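Workshop notebook, March
Farías regional model, bench 2

Started just after nine with the river valley and got much further than I'd dared hope. The whole stretch from Lokirham down to the coast is now cut, sanded and sealed, and it really looks like a place! You can put your finger on the pass and follow the old salt road all the way to the estuary without hitting a bad joint. I did it four times before Huia told me to get on with it.

Vertical exaggeration: we've settled on 3 to 1. At true scale the coastal plain is a pancake and even the hills behind Jomitstead barely rise above the thickness of the varnish. At 5 to 1 (the first test tile, still on the shelf if anyone wants to see it) the uplands turned into something out of a fairy tale. Three keeps the shape of the land and still lets a visitor feel why the villages sit where they do – all of them on the south-facing side, tucked in just under the tree line. I love that this comes through with no labels on at all.

Contours are from the Tridex sheets, one layer per 40 metres up to the 1000 metre line, then we go by eye and the spot heights. Domingo has redrawn the two sheets that didn't meet along the northern edge. The mismatch was all in the reservoir, where one sheet had the valley before flooding and the other after. We're going with the flooded version, but he has kept the old valley floor on tracing film and I'd dearly like to make it as a lift-out piece. There was a chapel down there, and a bridge, and a fair-sized orchard by the look of it.

Climate layer, second try. Rainfall bands painted straight onto the relief looked muddy, so Huia suggested thin tinted overlays that drop onto pegs at the corners. Tried it with the wet west side only and it's lovely. The rain shadow jumps out at you: dark blue on the windward slopes, then almost nothing for the whole inland basin. Snow cover can go on its own overlay, using the 18 stations with winter records. Leave out the lighthouse station, its readings stop halfway through.

Population dots: one dot to 100 people was far too busy in the port and far too sparse everywhere else. Going to try small pins of different heights instead. Domingo thinks they'll get knocked off by children within the hour. He may be right, but let's make a few and bash them about a bit first.

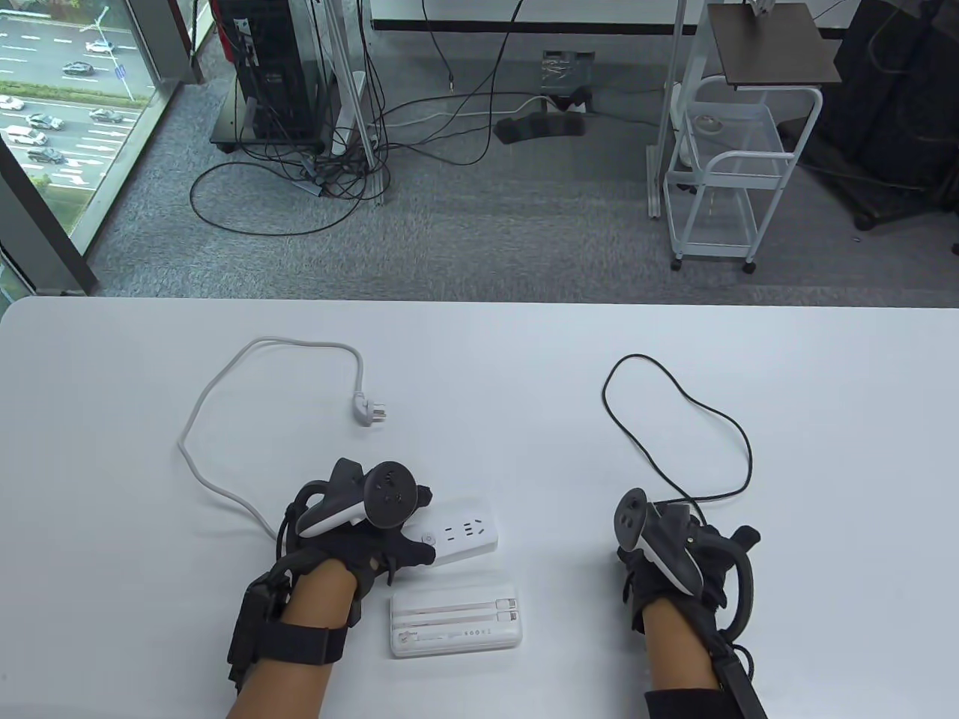 Power strip on the white table, plug end out.

Afternoon went on the coast. The spit south of Jomitstead is the fiddliest thing on the whole model, a sliver of plaster roughly the width of a matchstick, and it snapped twice. Third one is cast over a bit of wire and feels solid. Left it in the mould overnight, please don't poke it (Domingo!).

To do
– second coat on the estuary
– ask Huia which spelling we use for the ferry villages
– peg holes for the snow overlay, north-east corner first
– more fine sandpaper
– colour test for the inland basin, the straw shade is too yellow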